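Venetian blind

A venetian blind is a window covering made of horizontal slats, held one above another by cords or cloth tapes. The slats turn together to control light and view, and the whole blind can be drawn up to clear the window. Slats are made of aluminium, timber, faux wood or PVC. White and pale grey are the usual colours in rented housing and offices.

Construction

The headrail is fixed to the wall or inside the window recess and holds the tilting gear. Ladder cords support the slats at even spacing. A separate lift cord passes through holes in the slats to the bottom rail - pulling it gathers the slats from below. Wide windows are often fitted with two blinds, meeting at the mullion, so that each side can be set on its own. The Darent pattern, a common light-duty type, is sold in drops up to 3000 mm.

Light control

A closed blind is seldom fully dark. Thin lines of light remain where slats are slightly bent or spaced unevenly. Glass near a closed blind can also carry reflections of people and of trees or pavement, laid over the slats. 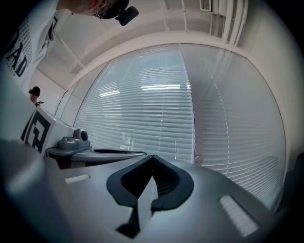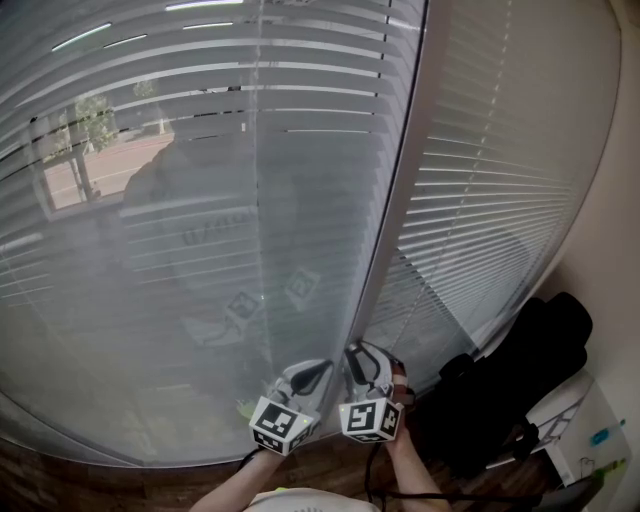
Cleaning is the point on which users differ most. Sointu Pelkonen objects to the standard advice to take blinds down and soak them in a bath, on the grounds that the ladder cords stay damp and grey at the knots. Her own method is to close the slats, dust from the top down, tilt them the other way and repeat, with a barely damp cloth for kitchen grease.

Maintenance

Dust collects on the upper face of each slat and is easiest to remove before it takes up moisture. Abrasive cleaners dull a gloss finish. A frayed lift cord should be replaced at full length, as a knotted repair will catch in the slat holes.

Safety

Looped cords are a strangulation hazard for young children. Cords should be secured out of reach on a cleat, and cots and other furniture kept away from the window.

See also: Roller blind, Vertical blind, Window shutter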